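Vukent @vukent
Oct 26, 2023

People keep asking me if a machine can do chores around the house yet. My short answer is some of them, slowly. The longer answer starts with doors.

You can't carry laundry to the next room or take out trash if you can't get through a door. Most chore demos I've seen start with it already open.
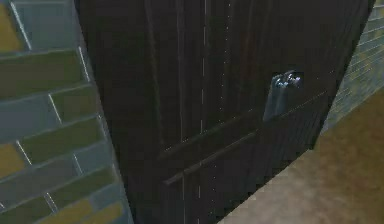
We ran 393 door attempts in simulation in August. 284 ended with the door open far enough to drive through. The rest were mostly bad grasps — the hand closes, slips, and the policy keeps pulling on air.

Dark doors with shiny handles gave us the most trouble. Plain doors with dull handles were easier.

Then we took it to the Fustadness shop floor and tried 2 real doors. One worked most of the time. The other has a stiff closer and beat us all week.

So would I buy one for my house? No. For a shop with wide doors and someone nearby to help — maybe. Next up is pulling a door while holding a bin. I'll post the numbers, good or bad.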